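4.2 Open-day demonstration

In December the Carrillo cell was shown to visitors, using the basket task from Section 3. The arm ran the same controller as in the laboratory trials, and 496 visitors signed in.

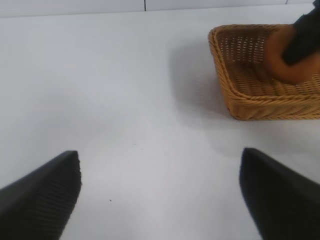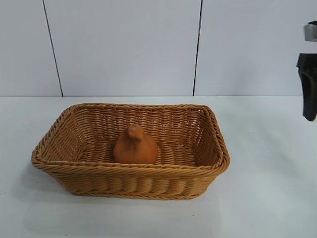
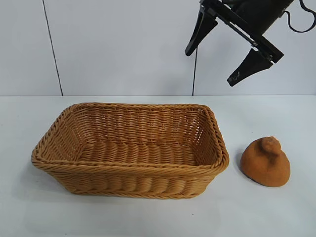
Figure 4. The woven basket and the small orange-brown object at different moments.

Gladys Salazar asked whether visitors standing close by had affected the timings, and thought a quieter hour should be logged for comparison. We have since added one to the protocol.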